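3.2 Recording of the folding task

The student project Skedine took its data in bedrooms, with the clothes that were already there. Each member worked with two hand-held grippers with yellow fingers, one for each hand. For the towel part, one gripper pinches a far corner and lifts it, and the other stays open at the lower edge. Figure 2 shows both parts of the task, (a) towel and (b) sweater.

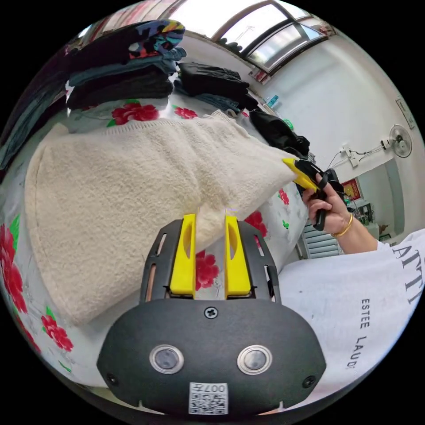 3.3 Knitted clothes

After the towels the group passed to sweaters. These are more difficult for the Larer model, as the knit changes its shape when it is pulled. In (b) a cream sweater with a ribbed cuff lies on a quilted bedspread. We kept 592 recordings of this kind, and 350 of them were used for training.

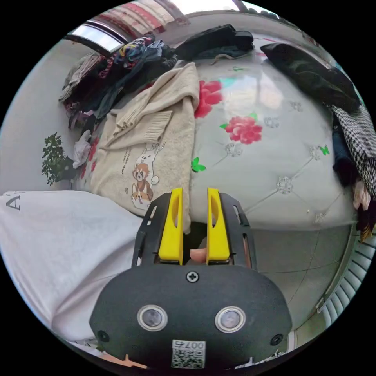

Văduva remarked in the project review that 350 recordings are too few for knitwear, and that the sleeves should be labeled separately from the body. We agree with the second point and have done it for the December set.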